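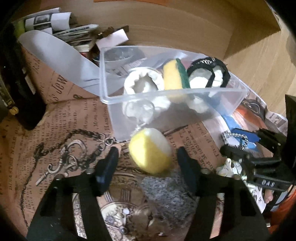

June 15, 2020

Long morning with the Erine estate papers, and I want to get this down while I still remember which box was which (Kirsty, you'll want it for the September hearing). The petition to end the guardianship runs to 14 exhibits, and the accountings go with it. I read all of them, twice where the copies were faint.

The good news is that the Clamton ledger balances! The odd $821 that bothered us last week was a filing fee entered under the wrong year, so I've moved it over in pencil and put my initials beside it. The Jernbridge statement is a different story. It shows a payment of $1107 to Coste for "management," with no invoice anywhere, and I'm not at all comfortable sending that page to the court as it stands.

I also scanned the singer's two letters asking for her own lawyer. They're lovely, plain letters, and I think they'll do more good than our whole brief.
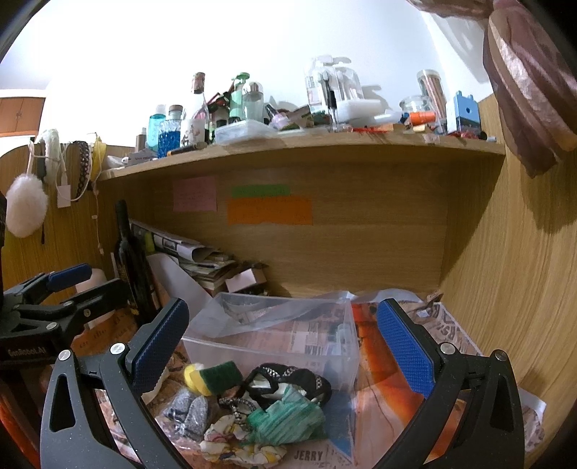 Still to do

Write to Coste for the missing invoice and give them 15 days to answer.
Ask Kirsty Yule whether the letters go in under seal. I'd lean toward yes, but she knows this judge and I don't.
Renumber everything after exhibit 9, where I skipped a tab.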